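Neruvside Parts & Equipment
Home / Hand-held grippers / Finger plates / Zanik plate pair

Zanik finger plate pair, white, for the hand-held gripper
Part Z-49
In stock. Ships from our Modise warehouse.

SAFETY AND FIT NOTICE - please read before you order or use. Updated Nov 6, 2021.

Some plate pairs from the April batch slip under load. Grip feels fine on pickup, then one plate creeps back a hair and whatever you're holding starts to slide. Worst with smooth round things. Bottles mostly. Stop using April plates for anything with liquid in it, anything glass, anything over a keyboard.

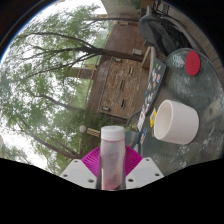 Read time: 2 min

What went wrong. The lower screw holes on the bad plates were drilled a touch too wide. Screw head seats, feels tight, then works loose with opening and closing. We had one let go after 80 cycles on the bench, another made it to 170. No warning click, nothing. The plate just shifts.

Not every April pair is bad. Out of 99 pairs we pulled back and checked, 49 had at least one wide hole. That's too many so we are treating the whole batch as suspect.

How to tell if yours is one
- Bag label says April, or you threw the bag out and bought in spring
- Plate rocks when you push the tip sideways with a thumb
- Shiny ring around a screw hole where the head has been rubbing
- Left and right plates don't meet evenly when closed

Any one of those, take them off. Don't just crank the screws down harder, we tried it. Strips the thread in the body and then you need a new body too.

If a bottle slips
Let it go. Don't squeeze harder and don't grab for it with your other hand near the plates. Get laptops off the table first next time - a capped bottle still leaks if it lands on the cap. Wipe down the plates and the ribbed center piece before you use it again, sugary stuff gets in between the ribs and makes everything sticky, then the plates hang up half open.

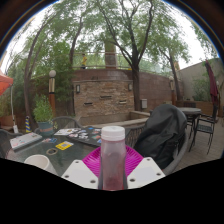

Same goes for working outdoors. Glass tabletops are slick and a bottle that drops even a short way will roll. Keep people's cups clear of where you're lifting. Cap on tight, and do the thumb check again every time you pack up and move to a new spot, becuase bouncing around in a bag is just as hard on the screws as actual use.

Replacement
Free for all April plates. Send the old pair or a picture of both plates with the screw holes showing. New pairs have the smaller hole and a Dredano lock washer under each head, already in the bag. Put the washers in. People leave them out and then write to us.

Can I mix one old plate and one new? No. They close crooked.

Do I need a new center piece? Only if it's cracked. Ribs are the same as before.

Will the new plates fit older bodies? Yes, same spacing. Screws are a bit shorter tho, so use the ones in the bag and toss the old ones.

What's in the bag
Left plate, right plate, screws, lock washers, hex key. Body and center piece sold seperately.

Returns go to the Modise address on your packing slip. Write "April plates" on the outside of the box or it ends up in the regular returns pile.

Related parts: Zanik center piece, magenta - Zanik screw kit - Dredano lock washers, small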